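2 min read

My mum never weighed a thing for her bread, bless her, but I do like my scales: 500 g of strong white flour, a good pinch of salt, and then I leave the dough under a damp tea towel for as long as it fancies (overnight in the pantry is lovely!).

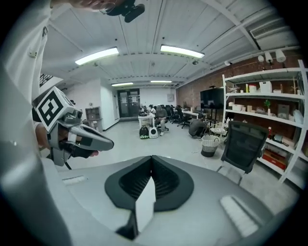

If the crust comes out too hard, wrap the loaf in a clean cloth while it's still warm and let it sit for an hour or so. It softens beautifully, and the heel makes wonderful toast the next day.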